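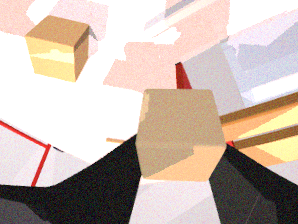 Setting up motion alerts on the Gruver outdoor camera

Do this after the camera is mounted and online. You need the Gruver app on your phone and the admin password you chose during setup. Viewer accounts can't change alert settings.

Step 1. Update the firmware
Open the app, tap the camera name, then Device Info. If an update is offered, install it and wait for the camera to restart. Firmware older than January does not have the zone editor.

Step 2. Draw a zone
Go to Detection > Zones and tap Add. Drag the corners over the area you want watched, such as a driveway or gate. Leave out the street and any tree branches. You can save up to 4 zones per camera.

Step 3. Set the sensitivity
The slider starts at 59, too high for most yards. Try 33 and leave it there for one night. If you miss people walking up to the door, raise it a little at a time.

Step 4. Set the alert delay
Under Notifications, enter the delay in seconds. With 300 you get one alert every five minutes at most, however much is moving. Recording carries on as usual in between.

Step 5. Test it
Turn the phone's sound on, walk through the zone at normal speed and wait for the alert. Repeat after dark with the infrared lights on.

If you record to a Dilteo recorder, turn off the recorder's own motion detection for that channel or you will get every alert twice. On Arkau recorders the setting is under Channel > Events.

Updated 11 Nov 2011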